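Notebook > Bench & Room > Break table
Prev entry | Next entry | Index | Search

Break table, wire holder -- 9/19/07
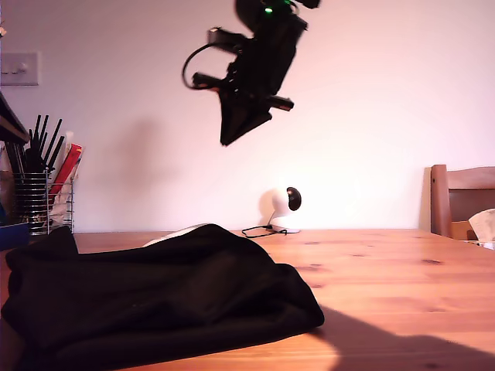
Holder

Wire mesh one with the rings stays. Kelly Mottram wanted the Heywood crock back but it's too heavy and chips. Black sticks stay in it too, thin end up or down, don't care. Red and white packet moves to the drawer once I find room, it leans out the side and gets knocked every time somebody goes for the light switches. Bit of white paper tucked in low next to it -- leave till Kelly has looked.

Table top

Honey finish still good. Wiped down with plain water then the Okudik oil, thin coat, rag only. Don't use the Jerport stuff again, went tacky last time and took teh whole weekend to come right. Sanded the underside edge with 1,000 then 2,000, top not sanded. Let it sit overnight before anything goes back on.

Wall

Needs paint by October. Plain white again, Kullimton 971, half a can left under the sink. Mask the switch plate this time or take it off, two screws.

To get

-- felt pads, pack of 50
-- more rags
-- drawer divider, narow one

Ask Kelly if the blue thing at the left end is hers. If not it goes on the shelf w/ the rest.

Recent entries
Sink shelf, second try
Okudik oil, test strips
Drawer labels
Chair glides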